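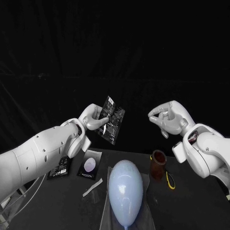 Rural Water Quality Team, Fallirley Catchment Office

Progress report to the Prosser Fund
Private Wells Monitoring Programme, second reporting period
Prepared by Raymonde Simard, 20 pages of annexes supplied separately
July 20, 2019

1. Position at the end of the period

Sampling is on schedule. Laboratory turnaround is not, and the reasons are set out in section 3. Spending is within the agreed budget, with one transfer between lines for which we ask the Fund's approval (section 5).

The programme covers 94 private wells in the upper and lower Fallirley valley. All of them have now been visited at least once. Households were given their first-round results by letter, with a telephone number for questions, and most of the calls we took concerned hardness and iron staining. These fall outside the grant but we answered them anyway.

2. Sampling

First-round samples were tested for nitrate, total coliforms, E. coli, conductivity and pH. Nitrate was above the guideline value in 13 wells. Of these, all but two are dug wells less than ten metres deep on the gravel terrace east of the river. The two exceptions are drilled wells at Mirkari, both with damaged casing at ground level. The owners have been told, and one has already had the casing extended and sealed.

E. coli was present in 12 wells. Repeat samples were taken within the week from each of them. Where the repeat was also positive the household was advised to boil drinking water until a clear result is obtained. We have kept these wells in a separate table (annex B) as they are being sampled more often than the rest and would distort the averages.

Lorne Kennedy has rewritten the field procedure after comparing notes between the two sampling crews. The main change is that the tap is now run until conductivity is steady over three readings, where previously it was run for a fixed time. In deep wells with large pressure tanks the fixed time was too short, and some first-round samples were probably tank water. Those wells are flagged in annex A and will be sampled again before any conclusions are drawn from them.

3. Laboratory work

The contract laboratory at Doltow moved premises during the period. We had been warned of a short interruption. In practice the nitrate analyser was out of use for longer than planned, and samples were frozen and held. Nitrate is stable under these conditions, and six held samples were split and compared with fresh ones from the same wells. The differences were within the normal error of the method.

The coliform work could not be held in this way. Thabiso Masilela arranged for it to be done on our own premises with the incubator bought in the first period, using the same presence/absence method as the laboratory. Duplicates were sent to Doltow once it reopened and the results agreed in every case.
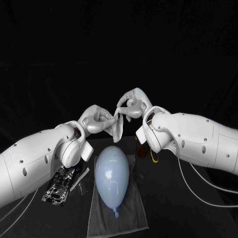 The remaining difficulty is in reporting. Doltow now issues results as a single file per delivery, ordered by its own reference numbers, and matching these to our well numbers is done by hand. Mackenzie Grewal has asked for our numbers to be carried through to the results file. The laboratory has agreed in principle but has given no date.

4. Water levels

Level loggers are installed in eight wells. Seven have given a continuous record. The eighth, near the Mirkari road, stopped recording after a battery fault and has been replaced under warranty. Manual dips from that well are available for the gap, although they are too widely spaced to show the response to rainfall.

Levels on the gravel terrace fell steadily through the spring, as expected. The drilled wells show very little movement. It is too early to say whether nitrate follows the water table in the shallow wells, and a full autumn recharge will be needed before this can be tested.

5. Budget

Courier costs are below estimate. Consumables are above it, as a result of the coliform work described in section 3. We ask the Fund to approve the transfer of the courier underspend to consumables. No increase in the total grant is requested. Mackenzie Caron holds the invoices and can supply copies.

6. Work planned for the next period

Second-round sampling of all wells - dug wells first, while levels are low.
Resampling of the wells flagged in annex A.
Monthly sampling of the wells listed in annex B until three clear results in a row are obtained.
Inspection of well heads on the gravel terrace, with a short written note to each owner.
Logger download in November, after the first sustained autumn rain if this has come by then.

Access has been refused at one property following a change of ownership. We have written to the new owners and will report their answer in the next period.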